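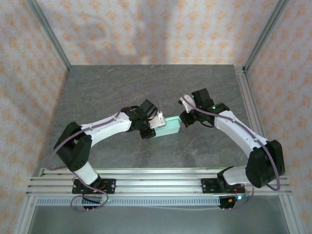 Villow, August 15, 2026

Handover work all day. The green block, both arms, one shared hold in the middle of the table. I have stopped running the full sequence and am only looking at the part where both grippers have the block at once, as that is where the controller misbehaves.

Symptom from yesterday, copied here so I can find it again: with both grippers closed, the commanded positions of the two wrists disagree by a few millimeters, each arm tries to reach its own target, and the position loops push against each other through the block. Motor current climbs on both sides. The integrator on the left arm winds up first. When the left gripper opens, the stored error comes out as a jerk and the right arm swings.

Started with the base transforms. Both arms are bolted to the same rail, so I had taken the spacing from the drawing and left the rotation at zero. Re-measured with the calibration script, 50 poses per arm, and got a small yaw on the right base that the drawing of course does not have. Put it in the config. The disagreement went down and the current still climbed, only slower. So the transform was part of it.

Next, the planner. Notov plans for each arm separately and then aligns the timestamps at the end. For free motion this is fine. For a shared hold it is wrong, because the two paths are smoothed separately and the distance between the grippers is never a constraint. I wrote a small wrapper that plans the path of the block and derives both wrist targets from it by inverse kinematics. Ugly code, 53 lines, one global. It fails near the shoulder limits and I have not handled that case yet, it just returns nothing and the executor sits there.

Then the loop itself. Right arm is now the follower during the hold: integrator frozen, stiffness cut to a quarter, left arm unchanged. The switch happens when both grippers report contact. Hae-won Joo wanted it done from the current reading instead of the contact flag - she says the flag comes late. Logged both. The flag lags by 13 control cycles on the right and 4 on the left. She is correct and I will change it, but the asymmetry bothers me more. Same firmware on both grippers according to the version string. Asked Yi-an Do to check whether the debounce setting is stored per device.

Perception is not in use for this part. The block pose comes from the grasp at pickup and is assumed rigid after that. If it slips in the left gripper, the right arm closes on the wrong spot and nothing in the software knows. Pinda could publish a pose during the hold, but the grippers hide both ends of the block and the estimate gets noisy along the long axis, which is the one I need. Parked.

To do:
Freeze the integrator on the left as well, just before release, and compare.
Make the wrapper return an error near the limits.
Move the contact test to motor current, with the threshold in the config file.
Rename hold_mode_2. There is no hold_mode_1 since February.

Log folder is on the shared drive under today's date, runs with the old transform in a subfolder. Did not get to the release timing.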